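Kekau two-finger hand gripper: bushing and pad kit

Spares > Grippers > Hand-held

I sell a lot of these kits, and I use them myself, so let me tell you how I look after my own Kekau. It's the hand-held one with the black plastic fingers and the brass bushings at the pivots, and if you use yours as much as I use mine (most days, bench work, all sorts) you'll want a kit in the drawer before you need it!

The kit has a full set of brass bushings, two flat jaw pads, the small screws for the pads and a little tube of Xie dry lube. It fits every hand-held Kekau we've sold from the Notden shop. It won't fit the older Kilent fingers, the pins are fatter, so please check before you order.

I do mine every 3,000 closes. Open the jaws all the way, then wiggle each pad sideways with your thumb. A tiny bit of give is fine. If the pad tips when you push it, take that finger off and look at the bushings first, then the screws. I wasted a whole evening in October swapping pads when all I had was one tired bushing in the hinge block, so learn from me.

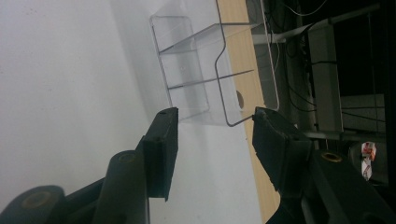
Scuffs along the edges of the fingers don't bother me at all, and I wouldn't buy new fingers for them. Faisal Butt wrote in to say he disagrees a bit: he rubs the edges down with fine paper whenever he changes the pads, as a rough edge on his kept catching on thin plastic boxes. Fair enough, Faisal, I've tried it since and it only takes a minute. Just keep the dust out of the pivots.

Fitting is easy. Push the old bushing out from the back, wipe the hole, press the new one in square (a small vice with soft jaws is lovely for this) and put one drop of lube on the pin. Pads go on last. Nip the screws up by hand and stop there, they go into plastic and they will strip – ask me how I know. Then give it 20 slow closes on nothing before you pick anything up.

Order code 122, in stock, 3 kits per customer for now. Baoshan Pan packs the orders, so put a note in the box at checkout if you need left-finger bushings only and he'll sort it.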